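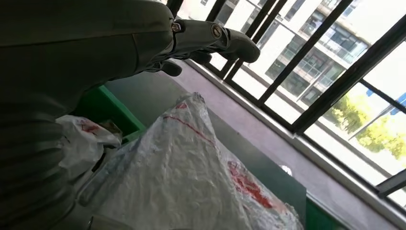
Clear plastic bag near the windows.

Storing the Rinaldi window fan
By Homa Asadi, August
1 min read

1. Switch the fan off and unplug it. Wait 60 seconds.
2. Slide both side panels in and lift the fan out of the window.
3. Wipe the grille with a damp cloth. Let it dry overnight.
4. Put the fan in a clear bag and fold the top over twice.

Note: Keep the panel screws with the fan.

CAUTION: Do not stack anything on the bagged fan. Keep plastic bags away from children.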